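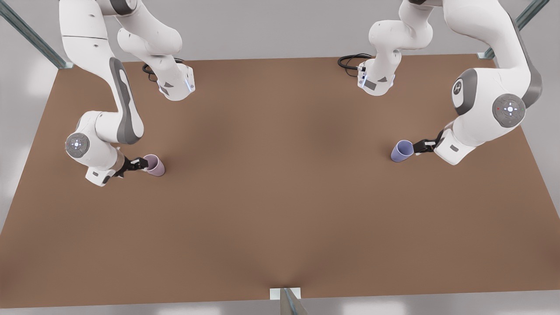 Chapter 7
Comparing Grippers Fairly

By the time most students reach this chapter they have already made up their minds about grippers. Somebody in the lab likes two flat fingers, somebody else likes a hand with more joints than a bicycle chain, and the two of them have been arguing over lunch since September. I don't want to spoil the argument (I enjoy it too much myself), but I would like to give both sides something better to argue with.

Comparing two grippers sounds like an afternoon's work. You bolt on the first one, pick up some things, bolt on the second one, pick up the same things, and write down who dropped what. I did exactly that in my first year at Gadby, and I was very proud of my table of results until Wubit Worku, who ran the bench across the hall, asked me what speed the arms had been moving at. I had turned the speed up between the first gripper and the second so that I could catch my bus. My table was measuring the bus schedule as much as anything else, and it went into a drawer, where I believe it still lives.

So we will go slowly, and we will start with cups.

7.1 Why cups?

A plastic cup is a wonderfully fussy thing to pick up. It is light, so a clumsy finger will send it skating. It tapers, so two flat fingers that close on it evenly will meet more cup near the top than near the bottom. It is stiff enough to slip and soft enough to squash, depending on where you take hold of it. And it has an inside, which gives you a second way to grasp it altogether, with a finger over the rim, and a second way to get stuck!

Two cups are better still. With one cup in each hand of a two-armed robot you can ask for a nesting task, in which the base of one has to go into the mouth of the other. Now the grip matters twice over, once for holding on and once for holding at the right angle. A grasp that would pass any simple lifting test may leave the cup tilted just enough to catch on the rim of its partner.

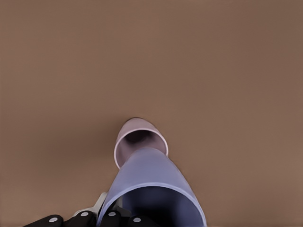
Figure 7.1 The blue and pink cups lying on their sides, with the gripper close to the mouth of the blue one. Simulated view.

Take a good look at Figure 7.1 before reading on, and try to decide whether you would score it as a success. The base of the blue cup appears to be in the mouth of the pink one, or at least up against it. Is that nested? Would your lab partner say the same? In the Miltden exercises, which we will use for the rest of this part of the book, you must write your scoring rule before you run a single trial, and it has to say how deep the one cup must sit in the other, and whether a pair lying on the table counts the same as a pair standing up. I have seen a whole comparison change its winner over that second question.

7.2 What we hold still

The Miltden workcell is simulated, and I know that some of you will grumble. You came here for real machines, and you will get them in Chapter 9. But a simulator lets us put the cups back in the very same spot every time, and it lets us change the fingers while leaving the arms, the table, the cameras and the controller alone. You will be grateful for this around your third evening of resetting real cups by hand.

Each student team runs 800 trials per gripper. Keep the following the same across all of them:

Arm speed and acceleration limits
The list of starting positions for both cups
Friction settings for cup and table
The time allowed, which is 33 seconds per trial
The controller, including its version

The friction settings deserve a word. The Wilczyńska test, which we take up in Section 7.4, asks you to repeat a small part of your comparison with the friction changed and see whether the ranking survives. The class in Cerkisville ran 2000 trials this way and found 211 in which the cups had nested under one setting and failed under the other. Keep those numbers by you when you do Exercise 7.3, where you will be asked what they say about the gripper and what they say about the floor it was standing on, so to speak.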